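How to Get Through a Year of Household Paper in One Weekend

Back to Home Office Basics

If you've been putting this off since tax season, come on in, you're among friends! I let mine go for so long that the pile had its own chair at the kitchen table. What follows is the method I've used every October since, and it works just as well on a single shoebox as it does on a whole closet.

What you'll need

A big clear surface (a dining table is perfect, a bed will do in a pinch), a shredder or a good pair of scissors, a marker, a pack of plain folders, and a drink you like. You don't need a label maker, although I know some of you love yours dearly and I would never stand in your way.

Step 1. Bring everything to one place

Go around the house and collect every bit of paper that isn't a book or a drawing on the fridge. Check the car, the coat pockets, that drawer next to the stove. Don't read anything yet. My first time I stopped to read an old letter from my aunt and lost the whole afternoon, and it was a lovely afternoon, but the pile was still there at dinner.

Step 2. Sort fast

Make four heaps: pay or answer, keep for a while, keep for good, and goodbye. Give each sheet a couple of seconds. If you can't decide, put it in "keep for a while" and move along. You'll see it again in Step 4, when you've warmed up and are feeling braver.

Step 3. Get rid of the goodbye heap right away

Anything with an account number goes through the shredder, and the rest goes into recycling. Feed the shredder slowly and let it rest if it starts to smell warm. I had 300 sheets in my goodbye heap the first year (the receipt for a toaster I no longer owned was in there twice).

Step 4. Folder what's left

Use wide, friendly names such as House, Car, Health, School and Money. If you find yourself writing "Car, Tires, Front," you've gone too far, and you'll never file a thing again. Birth certificates, deeds and wills belong together in something fire resistant.

Step 5. Set up a landing spot

Paper will keep coming, bless it, so it needs somewhere to go. Stacked trays near the door or on your desk do nicely: new mail on top, things to answer in the middle, things to file at the bottom.
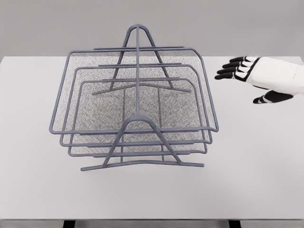 Pacita Umali
Home and Family Editor

Step 6. Pick a time to empty it

Mine is 8 in the morning, once a week, while the coffee drips. Pay what needs paying, answer what needs answering, and drop the filing into its folders. If you share the house with other people, show them which tray is which, and then show them again a month later.

If a tray overflows before you get to it, skip the guilt and go back to Step 2 with just that stack. It goes much quicker the second time around.

Next in this series: Cleaning Out the Junk Drawer, by Virgilio Agbayani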